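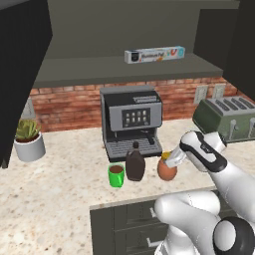
Session 2 notes: rehearsing in the sim before we touch the bench
Home Robot Build, Devby shared workshop
Notes by Declan Sowerby, 26/02/2026

Right, so last time we bolted the base down and got all the joints homing (well done everyone, even the pair whose elbow went backwards). This week there are no spanners. We're working in the simulated kitchen, and I want you to get comfortable with it, as the arm you're building will run the same control code.

If you haven't installed Kettle yet, do that first. It's the little launcher Clive Mapplebeck wrote for us and it loads the kitchen, the arm and the gripper in one go. The first load is slow. Go and make a cuppa.

Once you're in, spend 20 minutes just driving the arm around by hand. Don't try to be clever! Open and close the gripper, swing it over the counter, get a feel for how far it reaches before the wrist folds up on itself. You'll bump things. Press R and the kitchen goes back to how it was.

Next, switch to the gripper view. I find this one much harder than looking on from the side, because whatever you're holding blocks what's behind it.
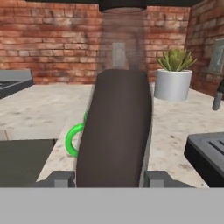 My own habit is to swap views twice on every move: side view to line up, gripper view for the last little bit, side view again before I lift. It feels fussy and it has saved me a lot of knocked-over crockery.

A word on finger gap. The default close speed is set to 100, and that's too quick for anything you care about. Drop it to 20 in the settings file (it's the line under "grip", near the bottom) and leave it there until I say otherwise. When we move to the real gripper in July you'll be glad of the practice, as those printed fingers snap and I'm the one who has to reprint them.

For the mug exercise, go for the handle. Bring the fingers in low and level, stop short, check both sides, then creep forward. If the arm starts to shudder you're asking it for an angle it can't reach, so back off and come in from further round.
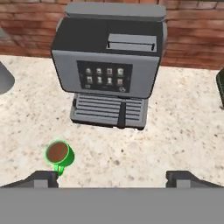
Fig. 3. Lining up on the handle of the green mug, gripper view.

Before next session: save 2 clean runs of the mug exercise and put them in the Latwood folder with your name on them. Log files too, please, even the ugly ones. Mine from the first night ran to 1,353 lines and most of those were collision warnings.

Bring a 4 mm hex key next time if you own one.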